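Preguntas frecuentes sobre el cuidado y doblado de prendas de punto a rayas

Lavado, secado, plegado y devoluciones de la línea marinera de Kadia. Si su duda no aparece en esta página, escriba a atención al cliente desde el formulario de contacto.

¿A qué temperatura se lavan las prendas azul marino con rayas blancas?
A 30 grados, con programa corto y centrifugado bajo. Los dos primeros lavados conviene hacerlos con ropa oscura. El azul marino puede soltar algo de tinte al principio y las rayas finas son lo primero que se resiente.

¿Hay que lavarlas del revés?
Sí. También recomendamos cerrar botones y cremalleras del resto de la colada. El punto se engancha con facilidad.

¿Puedo usar secadora?
No. Séquelas en horizontal sobre una toalla o en un tendedero plano. Colgada de los hombros, una prenda larga cede por su propio peso y puede perder la forma en una sola tarde.

La prenda ha salido de la lavadora hecha un rollo. ¿Cómo la estiro?
Póngala sobre una mesa lisa y limpia, mejor de color claro, para ver bien los bordes de la tela oscura. Busque los dos extremos y sepárelos despacio, a lo largo. No dé tirones: basta con que la tela quede tendida de lado a lado, aunque siga arrugada por el centro. 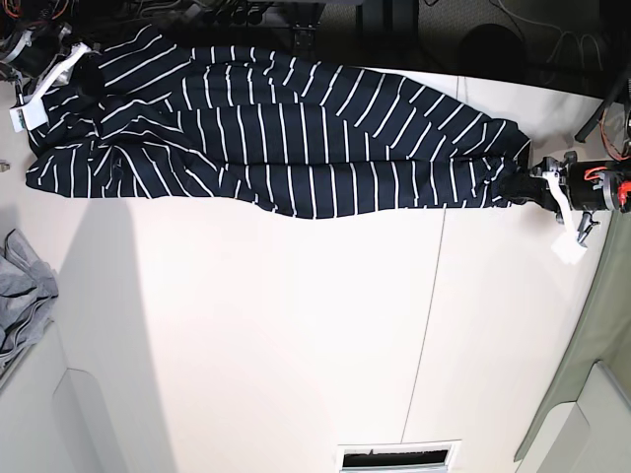

Después suelte los extremos y abra los pliegues con la palma de la mano, del centro hacia fuera. Si una manga se ha metido hacia dentro, sáquela antes de alisar el cuerpo. Un tramo retorcido no se aplana apretando – hay que deshacer primero la vuelta.

¿Cómo sé si la prenda está recta?
Mire las rayas. En una prenda bien extendida corren seguidas y paralelas. Donde se ven cortadas, en trazos sueltos, hay un pliegue. Donde se curvan, la tela está girada. Es más fiable que guiarse por el bajo, que en algunos modelos es más largo por detrás.

¿Cuál es el plegado que recomiendan?
El que usamos en el almacén de Drotberg tiene 5 pasos:
1. Extender la prenda boca abajo y alisarla.
2. Llevar un lateral hacia el centro, con la manga doblada sobre sí misma.
3. Repetir con el otro lateral.
4. Subir el bajo hasta la mitad del largo.
5. Doblar otra vez y dar la vuelta al paquete.
En los vestidos se añade un doblez más entre el cuarto paso y el quinto.

¿Se puede guardar enrollada?
Para un viaje, sí. Para guardarla toda la temporada es preferible doblarla, porque el rollo marca el borde exterior.

¿Por dónde se debe coger una prenda larga para moverla?
Por una zona con bastante tela, nunca por el cuello ni por una costura del hombro. Si la levanta por un solo punto, el resto cuelga y se arruga hacia abajo, de modo que habrá que alisarla de nuevo al dejarla en la mesa. Para trayectos cortos no tiene mayor importancia.
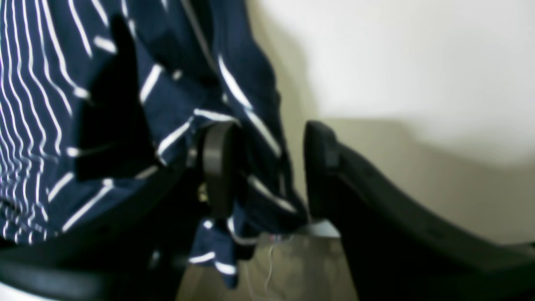
¿Las arrugas del transporte se van solas?
Las leves, normalmente de un día para otro. Para las marcadas use vapor a cierta distancia, o plancha templada por el revés con un paño en medio. No planche sobre la etiqueta termosellada.

¿Qué hago si se ha enganchado un hilo?
No lo corte. Páselo al revés con una aguja de ganchillo fina y estire la tela en la dirección del punto. Si el enganche ha abierto un agujero, Eldana Teshome, del taller de arreglos, puede valorar la reparación a partir de una foto.

¿Qué diferencia hay entre los modelos Yimer y Etarex?
El Yimer es el punto ligero, de caída suave. El Etarex es más grueso y mantiene mejor el doblez. El lavado es igual para los dos.

¿Puedo devolver una prenda que ya he desdoblado?
Sí, siempre que conserve la etiqueta y no se haya lavado. No hace falta que vuelva con el plegado original. Los pedidos de diciembre tienen plazo ampliado hasta finales de enero.

¿Dónde encuentro la referencia para tramitar el cambio?
En la etiqueta interior del costado izquierdo. Son cuatro cifras, por ejemplo 1774 – indíquelas en el formulario junto con el número de pedido y la talla que necesita.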